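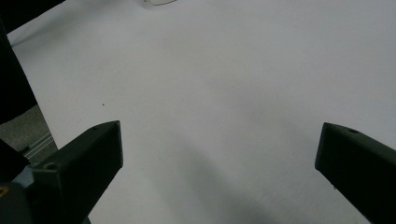
Tadhg Quinlan asked that the May minutes be corrected before anything else was taken up. The cost of regraveling Rindport Lane was given there as $800, and it should read $3,000. The $800 was the deposit. The correction was made and the minutes were approved.

Lane and drainage
The contractor can start once the culvert by the Rosales gate has been cleared. It backed up again after the last storm and water stood across the lane overnight. Members agreed to clear it by hand on a Saturday-free schedule, meaning two weekday evenings, starting at 6 p.m. Bring a shovel and boots. The remaining $2,200 on the gravel is due when the work is finished.

Speed on the lane
Two households asked for a speed bump near the mailboxes. Others objected that it would catch the snow plow. After some discussion it was agreed to try a sign first – 10 mph, facing both ways – and look at the matter again in the fall. Spending of up to $200 was approved for the sign and post. The vote was nine in favor, two against.

Hedge at the lower bend
The hedge is blocking the view for cars pulling out. The owner has said he will cut it back to fence height but wants to wait until the birds are out of it. Accepted.

Mowing
Grorkard has sent its price for the verges, unchanged from last year. Plestosine did not reply. Grorkard will be asked to carry on through October and to leave the strip by the ditch uncut, as before.

Other business
The lid on the shared salt bin is cracked. One member has a spare and will fit it. A question was raised about who pays when a delivery truck damages the edge of the lane. It was left open – the old agreement does not cover it, and a copy will be sent around with the next notice.

Next meeting at 7 p.m., same place. The meeting closed at 8:40 p.m.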